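Home | Products | Manuals | Spare Parts | Contact

Hesby Storage Bins -- Owner's Manual
Section 3: Setting up and caring for your large bin

This section covers the large sloped-wall bin in the grey finish. Read it through before you start. Two people are needed to lift the bin.

Positioning the bin

1. Choose a flat, level spot. Leave 500 mm clear on any side you will be reaching in from.
2. Lift the bin by the outside of the walls. Do not lift it with items inside.
3. Set it down and press on each corner in turn. If it rocks, move it or pack the low corner.

CAUTION: Do not drag the bin across concrete. Grit caught underneath will score the base.

Loading

4. Sweep or vacuum the floor of the bin.
5. Put heavy items in first and lower them by hand.
6. Place small round items, such as rolls and spools, last. They will travel down a sloped wall and settle on the floor, often in a corner.
7. Keep the load below the top of the walls.

NOTE: Items tend to gather at one end as the bin is emptied. Spread them out again before topping up.

Cleaning

8. Empty the bin completely.
9. Wipe the walls and floor with warm water and a little dish soap. Work from the top edge down.
10. Rub scuffs with a damp nylon pad. Coloured marks left by other items usually lift after 2 or 3 passes.
11. Dry with a cloth, paying attention to the line where the walls meet the floor.

Fine scratches and patchy colour on the floor are normal wear and are not covered by the Mallholm warranty. Cracks are -- send the details to Rosalinda Calimlim in Spare Parts, with your proof of purchase.

We use cookies to remember your region and preferences. Accept | Manage settings

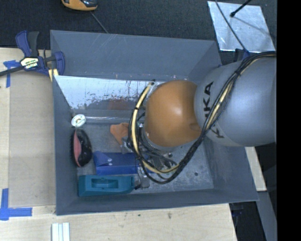 Can I use bleach on stubborn marks inside the bin?

Stick to dish soap and a nylon pad. Bleach can dull the finish and leave a lighter patch where it sat.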